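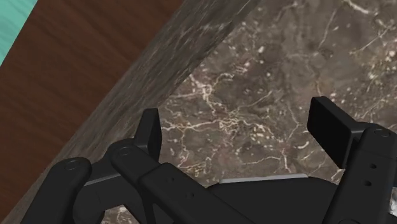
Abelardo Medina
Demonstration lead, Skirngate

Hi! I'm looking for people to drive a simulated robot arm from home this January, and no, you don't need a robotics background. Last round we had a pastry cook and a retired bus driver, and both of them were better at it than me.

The project's called Mekora. You log in, you get a kitchen, and you move the arm and open and close the gripper using a controller we mail out to you. We record everything you do, and those recordings become the examples our model learns from. We've got 183 tasks on the list so far, mostly picking things up and putting them somewhere else (harder than it sounds, your first few will be messy and that's fine, we keep some of the messy ones too).

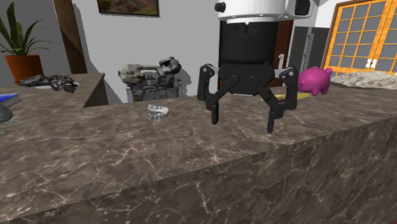 Sessions run up to 4 hours with as many breaks as you like, and I'd want you for three sessions a week. Mornings or evenings, your call. You'll need a decent internet connection, a desk, and a bit of patience for doing the same grab over and over with the objects moved around. Lefties very welcome, we're short on them!

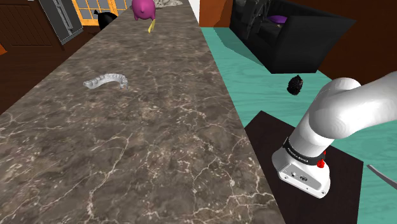

Marble counter, dental model, pink figure, and the arm on its table.

Pay is hourly and training is paid at the same rate. If you're near Derkcombe you can come in and try the controls first, any time after 5 pm.

To apply, send me a few lines about yourself and the hours you're free. Put "Mekora" in the subject line so I can find it.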